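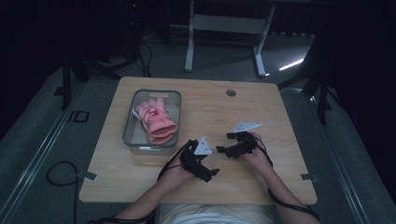
A reader from Adamthorpe writes that her hall closet smells musty every November no matter how often she airs it, and is it the coats or the closet?

Usually the closet. Ours was built in 1986 and had never been emptied to the bare walls till I did it. Takes an afternoon. Start early, you need daylight.

What you need: vacuum with the crevice tool, bucket, dish soap, old towels, a flashlight, 2 cedar blocks.

Step 1. Everything out. Coats, boots, the vacuum bags you forgot about, all of it. Pile it on the bed so you have to finish before you sleep.

Step 2. Flashlight along the baseboards and up in the top corners. Dark specks that wipe off = probably mildew. A stain that comes back after wiping – stop here and find the leak first, no point cleaning.

Step 3. Vacuum the floor, shelf, rod brackets and top of the door trim. Everyone skips the door trim.

Step 4. Wipe down walls with warm water and a squirt of soap. Wring the cloth hard. Then a second wipe with plain water. Door stays open untill the walls feel dry, mine took about 13 hours with a fan. 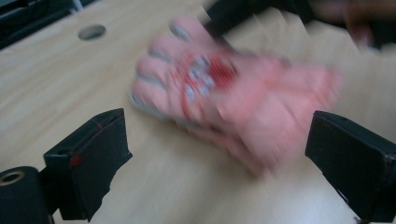
Step 5. While that dries, sort the pile. Coats: check pockets, brush, hang outside if its dry out. Boots: knock off the grit, stuff with newspaper. Small stuff like gloves and scarves gets paired up, singles go in a bag till spring and then out.

Step 6. Wash what needs it. Check the label. Wool by hand, cool water, no wringing. Roll it in a towel, press, dry flat away from the radiator.

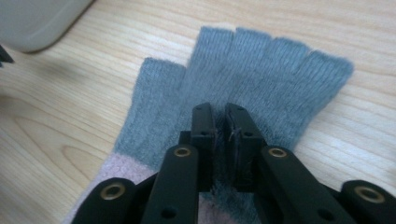

Gray knit fingerless glove, flat on the table.

Step 7. Back in, heaviest coats at the ends of the rod. Leave a hand's width between coats and the back wall. Small things in open bins on the shelf – lids trap damp. Cedar goes up high.

I put in a Pridine shelf bracket when the old one sagged. Two screws, fine so far.

Still musty after a week? Pull up the floor liner and check under it.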